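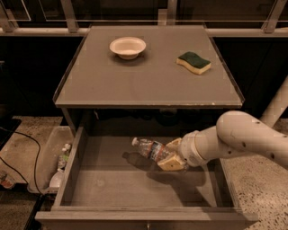
Ticket 592 - Label printer drops off network after lunch
Opened by: Revathi Pinto, Farahani front office
Assigned: Babak Kiani
Priority: normal (was low)
Status: waiting on user

Revathi, 8:50 am
Printer by the mail shelf is offline again. Fine yesterday morning, then gone. Shipping screen in Pristetti says "device not reachable." Turned it off and on, came back, printed 12 labels, gone again. We have a big mailout in May so need this sorted before then.

Babak, 9:15 am
Looking. Can you print the config page? Hold the feed button till it blinks twice, let go. Need the IP line and the firmware line.

Revathi, 9:40 am
Config page attached. IP ends in .41. Firmware line got cut off, label stock is too narrow.

Babak, 9:55 am
ok thanks. Address is in the DHCP pool, should be a reserved one. Somebody else picks up .41 when the lease runs out and Pristetti keeps sending to the old spot. That's my guess anyway. Pinging from here, 2 replies then nothing.

Babak, 10:20 am
Found it. Conference room tablet has .41 now. Reservation for the printer was never moved over from the old router. Added it, printer is .15 from now on. Please power cycle and wait for the solid light before sending anything.

Revathi, 10:45 am
Solid light. Pristetti still says not reachable.

Babak, 10:50 am
Right, the queue still points at .41. Changing port on the print server. Give me five min.

Babak, 11:05 am
Port changed, stuck jobs cleared. Try one label only pls.

Revathi, 11:10 am
One label came out. But it's shifted left, the zip code runs off the side.

Babak, 11:30 am
Driver went back to defaults when I changed teh port. Set width back to 4 inch, darkness to what Mitra Nazari had in her notes. Run the calibrate thing again, same feed button, one blink this time.

Revathi, 1:25 pm
Calibrated. Zip is all there now. Ghazal did a test batch for returns and those look good too.

Babak, 1:40 pm
Good. Leaving this open till after the mailout test. How many labels total?

Revathi, 1:45 pm
About 2,000. Davoud wants to send them all in one go.

Babak, 1:50 pm
Please don't, split it up. Print server spool is small and I havent moved it off the C drive yet, separate ticket. If it drops again do NOT power cycle, leave it on and call me so I can see who has the address.

Status changed: in progress to waiting on user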